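Handout 4 - the laundry task

Welcome back, all. Last time we got as far as closing a hand on command, and most of you were rather pleased with yourselves (so you should be!). This week it's laundry, and the hands are going to make you work for it. Have a proper look at the fingers before you write any code - where the joints sit, what the tips are like - because you'll be planning every grip around them.

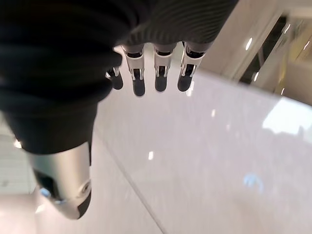
**Sikitz Robotics Club - Flakville College - notes by Tudur Powell**

So, what are we up to? The full job is to get clothes between a basket and a front-loading washer, and I'd like each pair to pick one bit of it and do that bit well. Cloth is horrible stuff to plan for. A block stays the shape you left it, but a T-shirt folds over itself, hides its own edges and hangs differently each time you pick it up. Don't write me 400 lines trying to predict the folds, please! Start with a slow lift, check your grip, then move.

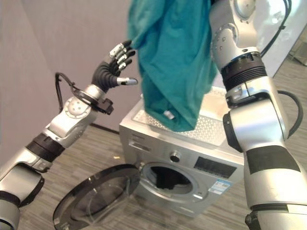
With two arms you've also got to decide which one is in charge. I like one hand holding and the other waiting close by with its fingers open, but the Sikitz notes from last year do it the other way round and they got on fine. Keep the elbows out wide, and have somebody on the stop button whenever both arms are live.

Dark clothes are a pain for the vision side, by the way. Try your code on a bright top first and then swap.
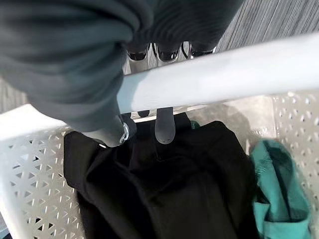
Handles are kinder, as they're stiff and they stay put. Close slowly, wait 2 seconds, then lift a little and check again before you commit to the full move.

For next time:

- read pages 2 to 32 of the Nekeck guide
- write up one grip that went wrong, with your best guess at the cause
- send me your plan by 24th October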